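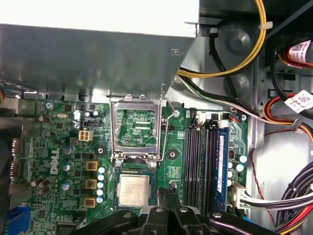 📷 Photos: Orhun Akgül

ok quick thread on reviving an old Dell tower. cooler's off, CPU's out, now the fun part

Plan is cheap. Used Intel chip off the Grurelik resale board, fresh paste, same board, same case. Müzeyyen Erdem wants it for the front desk at Lambert, spreadsheets and a label printer, thats it
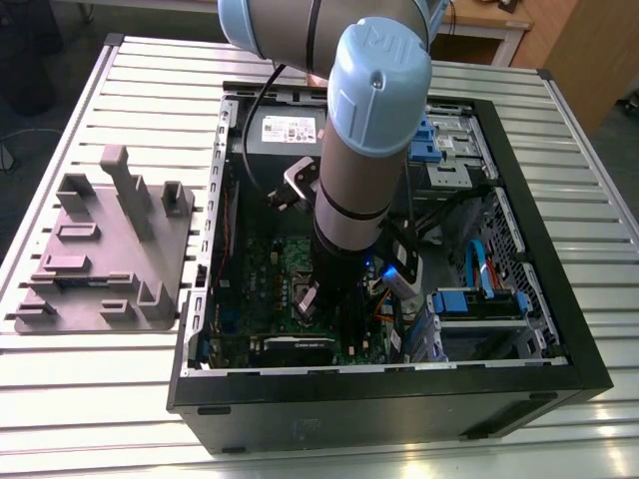

Power supply stays. Drives stay for now. Might swap the hard drive later if she complains about boot times (she will)

Biggest thing with these sockets: pins are in the board. Lever up, frame up, keep your fingers OUT. I bent 4 once on a Trirnon build. Two evenings with a sewing needle and a flashlight, never again

Chip goes down flat, edges only. no sliding, no wiggling. find the notches first

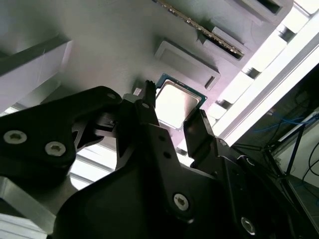

CPU on the gray surface, silver side up

Then frame down, lever down. It takes more force than you'd like and makes a horrible creak. Normal. Keep going

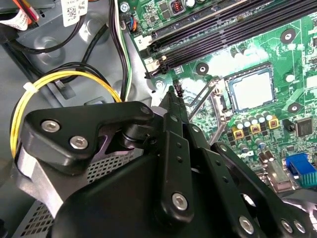
RAM next, one stick at a time, check it posts before adding teh other. Fan plug goes on FAN_CPU, Dells throw an error and sulk if you forget

Paste: pea size. Not arguing about this again

will post the boot screen tonight if I get one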